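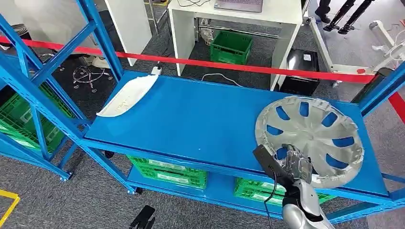 Skatora G3 Jointed-Finger Gripper

Adaptive end effector for thin-edged and irregular parts

The Skatora G3 is an electric gripper with jointed fingers, intended for parts that offer no flat, parallel faces to a conventional two-jaw unit. Typical applications are wheel covers, moulded trim, light pressings and other parts that must be taken by a rim or lip. It is supplied on its own, or as part of the Birkdale evaluation kit with a matched wrist plate and controller.

In the picture the gripper has a silver hubcap by its lower-left edge, tilted up from a blue shelf board. A curved white plastic part lies on the same board. Parts of this type make up the bulk of our rim and trim test series, summarised further down.

Principle of operation

Each finger has a driven base joint and a passive outer joint. When the inner segment meets the part, the outer segment continues to close until it also makes contact. No contact sensor is needed for this motion. Motor current is monitored throughout, and closing stops at the limit set in the controller.

Rim grips place most of the load on the outer segments. The current limit should be set with the actual part, at the actual grip point, before any cycle testing is started. A limit carried over from a centre grip will usually be too high for thin plastic and may leave the rim deformed.

Specification

Fingers: jointed, replaceable individually
Drive: electric, current-limited
Finger pads: 2 sets supplied (smooth, ribbed)
Mounting: Birkdale wrist plate, or blank plate for customer drilling
Cable exit: side of housing
Controller: Trummer C-series, single channel
Communications: digital I/O or serial
Part number: 1322

Dimensioned drawings and the load chart are issued with each quotation. The load chart gives separate curves for centre grip, rim grip and enveloping grip. Do not use the enveloping curve for rim work.

Comparison with the Arngate P parallel gripper

We stock both units and are asked regularly which to order. The following results come from our own bench, using the same arm, the same wrist plate and the same pick positions. The rim and trim series consisted of 269 picks per gripper, each started from a part lying unclamped on a painted shelf board.

Rim pick, part lying flat. The G3 needed a finger tip under the edge before closing, and the approach angle had to be taught with care. Once taught, it tolerated small shifts in part position. The Arngate P pushed the part along the shelf whenever the lower jaw touched the rim early.

Rim pick, part with openings near the edge. Both units held the part. The narrow jaws of the Arngate P were easier to place through an opening. The G3 was better kept on the outer rim, as an outer segment can catch in a slot on release.

Curved trim. The G3 held shallow shells by the long edge with either pad set. The Arngate P required shaped jaws, which are extra to the catalogue price and specific to one part.

Repeat positioning after pick. The Arngate P is clearly better. A jointed finger does not centre the part to the same standard each time, and the G3 should not be chosen where the part goes directly into a close-fitting nest. Use a regrip station or a camera check before placement.

Cycle time. Closing time on the G3 was nearly 3 times that of the Arngate P at default settings. Part of the difference can be recovered by teaching a narrower open position.

Installation notes

Fit the wrist plate dowels before tightening the screws. Route the cable down the side of the arm and leave a service loop at the wrist joint. Run the wrist through its full travel by hand guiding and check that the loop neither tightens nor catches on a joint cover.

When picking from shelving, check clearance to the uprights and crossbars with the fingers fully open. The outer segments swing wider than the housing for part of the stroke, so a model using only the open and closed positions will understate the space required. The swept outline is included in the drawing pack.

Return the fingers to home after any loss of power. The controller will not accept a close command until homing has finished.

Evaluation kit

The Birkdale kit contains the gripper, both pad sets, wrist plate, Trummer controller, cable and a printed setup guide. Kits are available on loan against a deposit, which is credited in full if the unit is purchased. Customers are encouraged to trial the gripper with their own parts, including worn or scuffed ones where these will be seen in production.

The revised setup guide, with a longer section on rim grips, ships with all kits from April. Existing users can request a copy by quoting the serial number on the housing.

Spares

Finger assembly, single
Pad set, smooth
Pad set, ribbed
Wrist plate, Birkdale pattern
Wrist plate, blank
Controller cable, standard or long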